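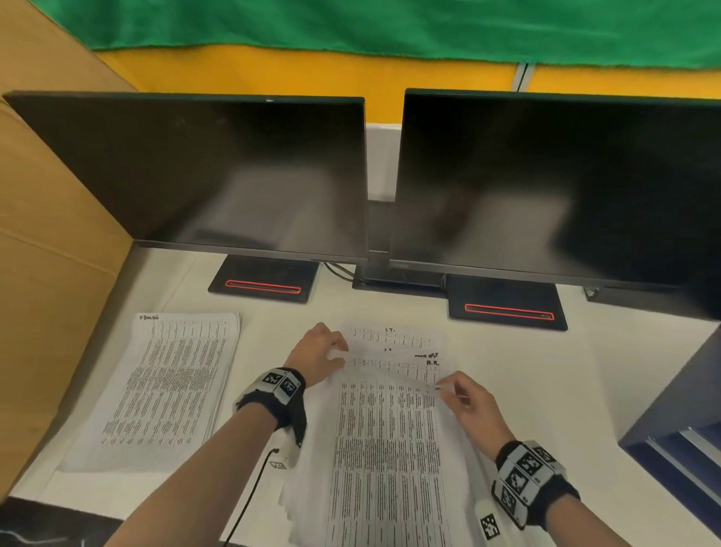 *Fig. 1 – Wrist-tag straps worn at a desk station, page-handling task.*

## Vusura wrist-tag kit – station inspection, September

Site: Nivulcombe, desk stations
Inspected by: Khôi Tiêu
Reviewed by: Khang Vương
Status: trial unit, purchase decision pending

### A. Straps and tags

- [x] Strap fitted to each wrist, closed flat. *Both black straps seated properly.*
- [x] Tags square to the strap, corners not lifting. *Checked by hand before start. One replaced from the spares bag.*
- [x] Lower tab tag present, right strap. *Hangs below the wrist. Vusura should offer a stiffer tab – this one flexes when the wearer reaches across the desk.*
- [ ] Tag surface free of glare at working light level. *Not passed. Matte laminate requested from Carrilho, who supply the replacement tags.*

### B. Cable

- [x] Left strap cable clear of the papers. *Runs down over the lower part of the desk.*
- [ ] Strain relief at the strap end. *None supplied. A clip would do.*
- [x] Connector releases under a light pull. *Tested 6 times.*

### C. Desk and surroundings

- [x] Monitors off during page handling. *Screens are glossy and still pick up the papers faintly. Acceptable.*
- [x] Side partition stable. *Cardboard, creased across. Fine for a trial, replace for permanent use.*
- [x] Edge clamp tight.
- [x] Paper stacks within reach without leaning.

### D. Tracking

- [x] Calibration completed with the Zorkine software. *Second attempt. First stopped at 28 per cent with no error message.*
- [x] Tags held through 200 page turns. *Short dropouts when the right palm turned up.*
- [ ] Log export opens without manual repair. *Column headers missing. Reported to Zorkine.*

### Comments

Hand movement is not restricted. Fingertip lifting and edge pinching can both be done at normal speed with the straps on. Wearers reported warmth under the left strap after more than 100 minutes, so shifts need a break before that point.

KV: Agree with the open items. Do not sign for the full order until A4 and B2 are closed. D3 can follow in the next release.

KT: Spare tags are down to one sheet. Reorder with the clips.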